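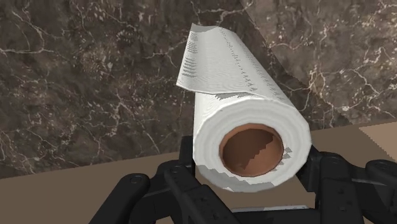

## 6. Paper roll task

This section covers the paper roll chore in the Skandosance kitchen simulator. Run it after the sponge and mug tasks in section 5. It takes longer to set up than either of them.

The task has two parts. In part A the arm picks up a roll and stands it on the counter. In part B it puts the roll on an upright holder. Part A can be used for everyday testing. Part B is still marked experimental, and you should read 6.4 before quoting any results from it.

### 6.1 Before you start

- Check that the licence server is running.
- Close any other kitchen scene. Two open scenes will share one physics clock and both will run slow.
- Set the gripper profile to **two-finger, soft close**. The default profile crushes the roll.

### 6.2 Setting up the scene

1. Open **Chores > Kitchen > Paper roll**.
2. Choose a counter and wall finish. The finish has no effect on grip, but it does affect the vision model. Dark marble with pale veins is the hardest of the finishes supplied.
3. Enter a seed. Use 2487 if you want to compare your run with the tables in Appendix C.
4. Set **Loose sheet** to On or Off. With it on, the outer sheet lifts away from the roll, as it does on a roll already in use.
5. Select **Wrist view** and wait for the status light to turn green.
6. Press **Save scene**. Unsaved scenes are lost when the task starts.

> **Note:** At low render quality, curved edges such as the cardboard core and the rim of the roll are drawn in steps. The collision shape is smooth at every quality setting, so the steps do not change how the fingers make contact.

### 6.3 Running part A

1. Press **Start**. The arm moves to its home position.
2. Let the approach finish. Do not drag the camera during this stage.
3. Watch the force reading as the fingers close. If it passes the red mark, press **Hold** and lower the grip limit by one step.
4. When the arm stops moving, press **Score**.
5. Export the log before you reset.

A run counts as a pass if the roll is upright, both fingers are clear of it and no sheet has torn off. A roll that stands up and then falls during the settling time is a fail.

> **Caution:** Do not copy grip limits from the simulator to a real arm. The paper model does not include damp, and it treats every roll as evenly wound. Start at the lowest limit and work up, with one hand on the stop button.

### 6.4 What the results mean

We are often asked whether a machine that passes this task is ready to work in a kitchen. It isn't. In our September trials, part A passed in 2487 of 2673 runs with the loose sheet off. Part B, with the sheet on, passed in 243 of 1034. Most of the part B failures came from the sheet catching between the core and the holder.

Duarte Azevedo repeated part A with a real arm at the Vornorcombe workshop. Picking up a new roll went well. Rolls that were nearly finished were often squeezed out of shape, and the arm had no way of noticing. A person would still have to stand by.

Please give the sheet setting with any figure you publish. A pass rate without it can't be compared with ours.

### 6.5 Common faults

**The arm stops short of the roll.** The wrist view was not ready. Go back to 6.2, step 5.

**The roll shakes in the fingers.** The physics step is too long. Halve it and run again.

**The sheet passes through a finger.** Known fault. Discard the run. Shivam Solanki is working on a fix.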